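Sendstead to Swap Curbside Cans for Small Bins With Lids, Starting Downtown

Businesses get a free bin, a roll of liners and a lot of new paperwork

The town of Sendstead will stop emptying open trash cans in its downtown shops and shared offices this June and start collecting from small lidded bins instead, ending a debate that has outlasted two mayors and one traffic circle.

Under the plan, every business on the downtown route gets one bin at no charge. The bin must have a lid. The lid must close. A draft of the rules spent most of a page on what "close" means, and the final version settled on "not open," which the town's legal office described as a compromise.

There are 724 businesses on the route, if you count the pretzel cart, and the town does, because the pretzel cart asked. Those in the pilot area along Bepari Street have had theirs for a few weeks. The rest will get a postcard telling them to expect a second postcard.

The change grew out of a study of gulls. Sendstead is a good two hours from the ocean, but the gulls have never taken this into account, and last summer they worked out that the cans on the loading side of Bepari Street were put out well before the truck came. Complaints to the town went up. So did the gulls, every morning, carrying lunch.

Lidded bins, which stay indoors until pickup, are supposed to fix this. They are also supposed to hold less, which the town thinks will encourage people to throw away less. Several shop owners at the public meeting suggested it would encourage people to push down harder.
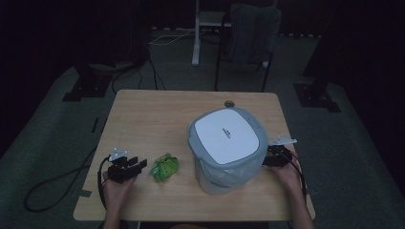
What goes in the bin

Almost anything that used to go in the old can may go in the new one, provided it fits. Wrappers, napkins, dried-out pens and the plastic film that comes around other plastic film are all fine. Food is allowed if it is in a liner. Liquids are not allowed, and the notice asks people to please stop asking about soup.

Cardboard goes out separately, flattened and tied. Coffee grounds may be set aside for the community garden at Tandlow, which wanted them badly two years ago and now accepts them with what its newsletter calls "gratitude and some limits."

Liners are required. The folded edge should hang over the outside of the bin, so that the collector can find it without reaching in. The town's first batch of liners turned out to be a size too large, and on Bepari Street most of them hang well down the sides like a borrowed raincoat. A smaller liner has been ordered. The larger ones will be used up first, as there are a great many of them.

Offices have their own questions

The rules were written with shops in mind, and offices have been less sure where they stand. Workix, the shared workspace over the old shoe repair, has 42 desks and will get one bin, the same as the pretzel cart. It asked for more and was told that extra bins can be bought from the town at cost, or earned by attending a sorting workshop.

The workshop lasts three hours. Workix has bought the bins.

Members there have made the best of it. One bin now sits by the printer, one is in the kitchen and one travels, depending on who had takeout. House rules taped inside the kitchen cabinet ask that nobody leave a bin on a table overnight, that balled-up wrappers be aimed from a reasonable distance, and that the lid be put back by whoever took it off. The third rule is underlined twice.

The town says it has no position on where a bin sits indoors. It would prefer that bins be kept off surfaces used for food, but stopped short of a rule after an earlier attempt to define "surface" ran past the end of the meeting.

Counters and tables are a separate matter

Buried on the last page of the notice is a line that has drawn more mail than the bins themselves. Businesses that serve food at shared tables are now asked to wipe them down at closing, before the trash goes out and not after. The reasoning is that crumbs wiped up after pickup spend the night in the building, where they meet mice.

Most cafes on the route said they already do this. One bakery said it already does this and would like to know who had been saying otherwise. The town replied that the line was general in nature.

Owners with plain wood tables have been told that a damp cloth will do and that no special cleaner is needed, in spite of a flyer going around downtown that offers one. The flyer did not come from the town.
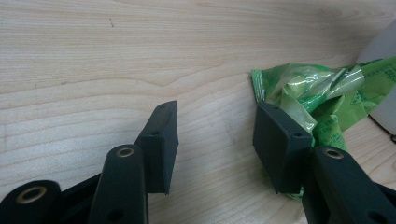

Pale wood with a wavy grain. Under the new guidance, tables at food businesses get wiped before the trash goes out.

Pickup times and what happens next

Collection on the downtown route will begin at 8 in the morning, roughly an hour later than now, to give shopkeepers time to carry bins to the door. Missed pickups can be reported by phone. They can also be reported on the town website, where the form still asks for the color of your can.

Businesses that keep using an open can will get a reminder, then a firmer reminder, and after that a visit. The notice does not say what happens during the visit.

Residential streets are not part of the change. The town will look at those next year, once it has results from downtown and has heard back from the company that makes the lids. Spare lids may be picked up at the public works window during regular hours. Bring the bin.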